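Butcher-block worktop and snack storage, what do you oil yours with?

Kitchens and Worktops > Care and cleaning

hobnob_hill
Moved in during September and inherited a wood worktop made up of long strips. The last owner left half a tin of Braltholm oil under the sink with no instructions on it. I put one coat on and it stayed tacky for two days. Should I strip it back or just wait?

Second thing, where does everyone keep snack boxes? We've got one wall cupboard and it's full.

marrowfat
Wait. Then wipe it with a dry cotton cloth, hard, and leave a window open. You put too much on. A 500 ml tin should last you years on an average kitchen.

pete_t40
Disagree with waiting. If it's tacky after two days it won't cure properly. Go over it with white spirit and a rag, let it dry overnight and start again with a thin coat.

marrowfat
White spirit on a surface you cut bread on? No thanks.

pete_t40
It evaporates. You leave it overnight, as I said.

Liya Gidey
We've had the same sort of top for 7 years. Two thin coats in spring, two in autumn, wiped off after twenty minutes each time. It has picked up small dark marks here and there and I leave them alone. The strips have never matched each other for colour anyway, some are a bit pinker than the rest.

For snacks we gave up on the cupboard and use an orange plastic basket with a handle cut into the side. Popcorn boxes go in there and it comes out to the table when there's a film on.

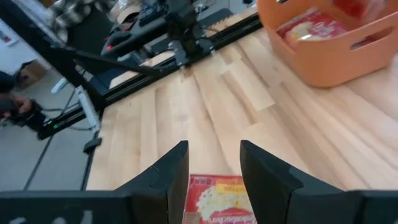 tansy
Doesn't a basket just eat up your worktop, though? I had three of them at one point and couldn't roll out pastry. Mine went on top of the fridge in the end.

Liya Gidey
One is fine. It lives on a shelf during the week.

hobnob_hill
Top of the fridge could work for us. Is it not too warm up there for crisps and so on?

tansy
Crisps are OK. Chocolate isn't.

marrowfat
I'd take things out of their boxes and put the packets in a tub. Boxes are mostly air.

pete_t40
Then you've no cooking times and no dates. Keep the boxes.

marrowfat
Write them on the tub.

hobnob_hill
Update on the oil. I rubbed it with a dry cloth for most of an evening and it's nearly there, with one sticky patch by the hob. I'll try the white spirit on that bit only. Rodham do a shelf that would fit over the fridge, so I'm measuring up for that tonight.

pete_t40
Do a test spot at the back first.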